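Grorkska 사용자 도움방 > 양팔 로봇 > 고장과 안전

왼손이 부품을 놓지 않습니다 (오류 628, 손가락 끼임도 한 번 있었어요)

느린나사
2020년 3월 26일

안녕하세요. 늘 읽기만 하다가 처음으로 글을 올려 봅니다. 글이 좀 길어질 것 같은데, 어디까지가 필요한 이야기인지 제가 잘 몰라서 생각나는 대로 다 적을게요. 너그럽게 읽어 주시면 감사하겠습니다.

저희는 작은 작업실에서 양팔 로봇으로 부품 꽂기 시험을 하고 있습니다. 팔과 몸통은 Grorkska 제품이고, 양손은 나중에 따로 단 Duser 손이에요. 제어기는 Vestergaard 것을 씁니다. 시험판은 Nastmont에 맞춰 달라고 부탁한 흰색 판인데, 파란 핀이랑 원기둥을 집어서 다른 자리로 옮기거나 세우는 작업을 시킵니다. 처음 설치한 것이 12월이었고, 그때부터 지난주까지는 큰 탈 없이 잘 돌아갔습니다. 가끔 핀을 비스듬히 꽂거나 떨어뜨리는 일은 있었지만 그 정도는 저희가 집는 높이를 조금씩 고쳐 가면서 잡았거든요. 처음에 핀 하나 세우는 데 성공했을 때는 다 같이 손뼉을 쳤던 기억이 납니다.

그런데 지난주부터 왼손이 이상합니다. 집기는 잘 집어요. 집어서 자리까지 가져가는 것도 괜찮습니다. 문제는 놓으라고 했을 때입니다. 놓기 명령을 보내면 손가락이 아주 조금 움찔하고는 그대로 쥐고 있습니다. 그 상태로 몇 초 지나면 제어기 화면에 오류 628이 뜨면서 왼팔 전체가 멈춥니다. 오른팔은 멈출 때도 있고, 하던 동작을 마저 하려고 움직일 때도 있어요. 이게 사실 제일 무섭습니다.

처음 켰을 때는 멀쩡하고요, 켜고 나서 40분이 지나면 그때부터 나오기 시작합니다. 전원을 내리고 점심을 먹고 와서 다시 켜면 또 한동안은 잘 됩니다. 그래서 처음에는 모터가 뜨거워져서 그런가 보다 하고 작은 선풍기를 왼손 쪽으로 틀어 놓아 봤어요. 효과가 있는 것 같기도 하고 없는 것 같기도 하고, 하루는 괜찮다가 다음 날은 또 똑같았습니다. 선풍기 바람에 시험용 종이만 날아다녀서 지금은 치웠습니다.

지금까지 해 본 것을 적어 보겠습니다. 왼손 영점은 다시 잡았습니다. 쥐는 힘도 한 단계 낮춰 봤는데, 그러니까 이번에는 큰 원기둥을 들다가 미끄러뜨려서 도로 올렸습니다. 손가락 마디에 이물질이 낀 건 없나 돋보기로도 봤고, 제가 보기에는 깨끗했어요. 소프트웨어는 설치할 때 버전 그대로이고 설정 파일도 백업과 비교해 보니 같았습니다. 로그는 하루치가 2,472줄인데 솔직히 제가 읽을 줄 아는 줄이 많지 않습니다. 628 바로 앞에 '손가락 위치값 갱신 없음'이라는 경고가 늘 붙어 있다는 것 정도만 알아냈습니다. 같은 경고가 아침에도 드문드문 보이기는 하는데 그때는 금방 사라지고 멈추지는 않아요.

그리고 조금 부끄럽지만 꼭 여쭤 봐야 할 이야기가 있습니다. 그저께 왼손이 또 안 놓길래 같이 일하는 동료가 화면에서 일시정지를 누르고 손으로 핀을 빼려고 했어요. 잘 안 빠지니까 손가락 사이로 검지를 넣어서 밀었는데, 그 순간 로봇 손이 한 번 더 꽉 쥐었습니다. 제가 옆에서 비상정지를 눌렀는데 누르고 나서도 바로 풀리지는 않더라고요. 다행히 손톱 밑에 멍이 든 정도로 끝났고 병원에서도 뼈는 괜찮다고 했습니다만, 둘 다 한참 동안 가슴이 벌렁거렸습니다. 일시정지를 눌렀는데 왜 다시 쥐었을까요? 그리고 이렇게 쥔 채로 멈췄을 때는 다들 어떻게 빼시는지도 궁금합니다.

손을 바꿔 달면 원인을 알 수 있지 않을까 하는 생각도 했는데, 양손 모양이 좌우로 달라서 간단하지가 않았습니다. 배선까지 건드렸다가 멀쩡한 오른손마저 망가뜨릴까 봐 겁이 나기도 하고요. 판매처에 문의는 넣어 두었고 답을 기다리는 중입니다.

아래는 작업 중의 모습입니다. 판의 오른쪽 아래에 있는 원기둥 두 개와 왼쪽 위에 있는 핀들까지, 파란 것들은 전부 옮기는 대상이라고 생각하시면 됩니다.
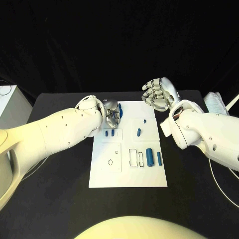 왼손은 파란 부품을 감싸 쥐고 있고, 오른손은 빈손으로 판 오른쪽 위 모서리 너머에 떠 있습니다.

덧붙이자면 왼손이 판 위쪽 가장자리 쪽으로 갈 때 유독 자주 납니다. 가까운 쪽에서 놓을 때는 덜해요. 기분 탓일 수도 있어서 따로 세어 보지는 않았습니다. 혹시 비슷한 일을 겪으신 분이 계시면 어떤 것부터 봐야 할지 순서만이라도 알려 주시면 정말 큰 도움이 되겠습니다. 긴 글 읽어 주셔서 고맙습니다.

답변 3개

볼트한줌

저희도 비슷했는데 손을 통째로 새것으로 바꾸니까 없어졌어요. 왜 그랬는지는 끝내 못 들었습니다. 보증 기간 남아 있으면 그냥 교환해 달라고 하시는 게 마음 편할 것 같아요. 동료분 손가락 얼른 나으시길요!

밤샘배선

느린나사 님, 글을 차근차근 잘 적어 주셔서 읽으면서 제가 예전에 고생하던 때가 그대로 떠올랐습니다. 동료분이 크게 안 다치셔서 정말 다행이에요. 그 이야기부터 먼저 드릴게요, 고장보다 이쪽이 급하니까요.

일시정지는 궤적만 멈추는 기능입니다. 저희 쪽 설정에서는 팔이 그 자리에 서 있을 뿐이고 손은 마지막으로 받은 목표를 계속 붙들고 있었어요. 그러니까 핀을 흔들거나 손가락 마디를 밀면 손 입장에서는 목표에서 벗어난 것이라 힘을 더 줘서 돌아오려고 합니다. 거기에 위치값까지 끊겼다 들어왔다 하면 한꺼번에 확 쥐는 일도 생길 수 있습니다. 동료분이 겪으신 게 아마 이것이 아닐까 싶어요. 로그를 못 봤으니 장담은 못 합니다.

비상정지 후에도 바로 안 풀린 것은, 손 안의 감속기가 뻑뻑해서 전기가 끊겨도 손가락이 그 자세로 남는 구조라면 자연스러운 일입니다. 전원이 없다고 손이 벌어지는 게 아니에요. 저는 이걸 모르고 비상정지만 누르면 다 풀리는 줄 알았던 시절이 있어서 남 일 같지가 않네요.

그래서 저희 작업실에서는 이렇게 합니다. 먼저 비상정지를 누르고, 제어기 주전원을 내리고, 손 쪽 전원을 따로 주셨다면 그것도 내립니다. 표시등이 다 꺼진 걸 보고 나서 다가가요. 부품은 맨손으로 안 건드리고 끝이 무른 플라스틱 집게로 잡아서 빼고, 안 빠지면 설명서에 나온 수동 풀기 방법대로 손가락을 엽니다. 한 사람이 빼는 동안 다른 사람은 전원 스위치 옆에 서서 아무도 못 올리게 지킵니다. 팔이 전원이 끊길 때 살짝 내려앉는 기종도 있으니 팔 밑에 손이나 머리를 두지 마시고요. 그리고 원인을 찾기 전까지는 사람이 판 앞에 있을 때 로봇을 켜 두지 않으시면 좋겠습니다.

이제 고장 이야기를 해 볼게요. 저는 열보다 케이블 쪽에 마음이 갑니다. 올려 주신 사진을 보면 왼쪽 손목 커버 위로 가느다란 흰 케이블이 고리처럼 넘어가 있잖아요. 그게 손으로 가는 신호선인지는 사진만으로는 모르겠습니다만, 만약 그렇다면 팔을 멀리 뻗고 손목이 꺾일 때마다 당겨질 수 있는 모양새예요. 가까운 쪽보다 위쪽 가장자리에서 자주 난다고 하신 것과도 맞고, '위치값 갱신 없음'이라는 경고와도 맞습니다. 시간이 지나야 나오는 것은 손목 안쪽이 따뜻해지면서 헐거운 접점이 조금 더 벌어지는 경우가 있어서 그럴 수 있어요. 저희도 커넥터를 눈으로 보면 멀쩡한데 살짝 건드리면 끊기는 바람에 꼬박 이틀을 헤맸습니다.

저라면 이런 순서로 보겠습니다.

전원을 모두 내린 상태에서 왼쪽 손목 커버를 열고 커넥터가 끝까지 물려 있는지, 선이 접히거나 눌린 자국이 없는지 봅니다. 열기 전에 휴대폰으로 원래 배선을 찍어 두시면 나중에 덜 고생해요.

케이블 길이를 확인합니다. 손목을 양 끝까지 돌린 자세에서도 여유가 남아야 하고, 그렇다고 너무 길어서 팔이 움직일 때 어딘가에 걸려도 안 됩니다. 고정은 꽉 조이는 타이보다 벨크로가 낫더라고요.

다시 조립한 다음 부품을 하나도 쥐지 않은 빈손으로 손가락만 폈다 오므렸다를 300번 시켜 보세요. 판 가까운 자세에서 한 번, 문제가 자주 나는 먼 자세에서 한 번이요. 먼 자세에서만 경고가 나오면 케이블이나 커넥터일 가능성이 아주 커지고, 두 자세에서 똑같이 나오면 그때는 손 안쪽을 의심할 차례입니다. 이 시험은 울타리 밖에서, 비상정지를 손 닿는 데 두고 하시고요.

빈손으로는 괜찮은데 쥐었을 때만 난다면 열이나 전류 쪽을 다시 봐야 합니다. 쥔 채로 가만히 기다리는 시간이 긴지도 한번 살펴보세요. 저희는 오른손이 다음 부품을 고르는 동안 왼손이 계속 힘을 주고 있던 것을, 들고 있을 때는 유지 전류를 낮추도록 바꿔서 손이 훨씬 덜 뜨거워졌습니다.

마지막으로 오른팔이 혼자 계속 움직이는 것은 꼭 고치셔야 해요. Vestergaard 제어기에서 양팔을 한 묶음으로 정지시키는 설정이 저희 것에는 따로 있었고, 처음에는 꺼져 있었습니다. 버전마다 메뉴 이름이 다를 수 있으니 판매처에 "한쪽 손 오류 때 양팔 동시 정지"라고 말씀하시면 알아들을 거예요. 쥐고 있던 왼손이 판을 물고 멈췄는데 오른손이 그 판으로 내려오면 부품만 망가지고 끝나지 않을 수도 있습니다.

느린나사

밤샘배선 님, 이렇게 자세히 적어 주실 줄 몰랐습니다. 동료랑 둘이서 모니터 앞에 나란히 앉아 몇 번을 읽었어요. 볼트한줌 님도 걱정해 주셔서 감사합니다. 교환도 판매처에 물어봐 두었습니다.

말씀하신 대로 전원을 다 내리고 왼쪽 손목을 열어 봤습니다. 커넥터가 한쪽만 덜 들어가 있었고, 그 옆의 선 하나는 겉껍질이 눌려서 납작했어요. 손목을 바깥으로 돌리면 선이 팽팽해지는 것도 손으로 확인했습니다. 12월에 손을 달 때 제가 선을 정리하면서 보기 좋으라고 타이를 바짝 당겨 묶었던 게 생각나서 얼굴이 좀 뜨거워졌습니다.

일단 커넥터를 끝까지 끼우고 타이를 풀어서 여유를 준 뒤에 빈손 시험을 해 봤습니다. 가까운 자세에서는 300번 모두 조용했고, 먼 자세에서는 경고가 한 번 떴다가 사라졌어요. 628까지는 안 갔습니다. 눌린 선이 아직 그대로라 그런 것 같아서 새 케이블을 주문했고, 올 때까지 왼손은 쓰지 않기로 했습니다. 부품을 쥐는 시험도 그 뒤로 미뤘고요.

양팔 동시 정지는 저희 것도 꺼져 있었습니다. 켜고 나서 왼손 오류를 일부러 내 봤더니 오른팔도 같이 섰습니다. 판매처에도 이 설정이 맞는지 확인을 부탁해 두었어요. 플라스틱 집게도 샀고, 일시정지 단추 옆에는 "손 넣지 말 것"이라고 크게 써 붙였습니다. 동료의 멍은 이제 노래지는 중이라고 합니다.

한 가지만 더 여쭤 볼게요. 새 케이블로 바꾼 다음에 영점은 다시 잡아야 하나요, 아니면 선만 바꾼 것이니 그대로 써도 될까요?

밤샘배선

선만 바꾸셨어도 저는 다시 잡습니다. 몇 분 안 걸리니까요. 영점 잡을 때 손가락이 끝까지 벌어졌다 오므라들 수 있으니 그때도 손은 멀리 두시고, 먼 자세 시험도 한 번 더 돌려 보세요. 그래도 경고가 뜨면 로그에서 그 앞뒤 부분만 잘라서 여기 올려 주시면 같이 보겠습니다.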